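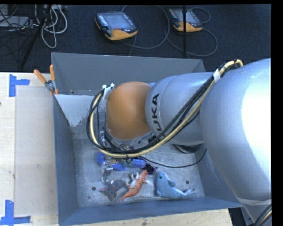

The cable that kept stopping my robot

I promised a post on the great cable saga, so grab a cuppa. It's a long one, and I don't come out of it looking very clever.

If you've been following along, you'll know the bin-picking project (Curnach, named after nothing in particular) has been ticking along since August. The job is simple to explain: toys go in a metal bin, the arm picks them up one at a time and puts them on the table. We had it going nicely on the plush ones. The dolphin is everyone's favourite, and it's also the easiest thing in there because you can grab it pretty much anywhere.

Then the arm started stopping. No bang, no smoke, just a dead halt in the middle of a reach and a fault on the teach pendant telling me the gripper had dropped off the network. I'd clear it, jog the arm out of the bin, start again, and away it would go as if nothing had happened. Two hundred picks later (or five, or none!) it would do it again.

I blamed the software first, of course. I'd just moved our grasp planner, Onia, over to a new version, so I rolled that back and lost a whole afternoon. Same fault. Then I swapped the power supply. Same fault. By then I was muttering at it.

What finally gave it away was the log. I went through 3000 picks and sorted the faults by wrist angle, and nearly all of them were from reaches into the same corner with the wrist wound right around. Our cables run along the outside of the arm and loop around the wrist, held on with tape and little ties, and I'd left too little slack in that loop. Every time the wrist twisted that way, the gripper lead got a tug at the connector. I unplugged it and found one conductor hanging on by a few strands. Ugh.

So, the fix. New lead, a more generous loop, and a limit on the wrist joint so the planner can't ask for that silly angle in the first place. I also ran 1000 moves at low speed with nothing in the gripper before I let it near a toy again, and not one fault!

The bit that does bother me is the safety side. When the gripper loses comms it holds whatever it was last told to do, and I had been leaning in to free toys from the fingers after only hitting pause. Please don't do that. I now put the arm in a proper emergency stop before my hands go anywhere near the bin, and I've stuck a note on the cabinet to remind myself on tired days.

Next job is checking the rest of the bundle further up the arm. I've already ordered spare leads, 2 of them, and a big bag of ties.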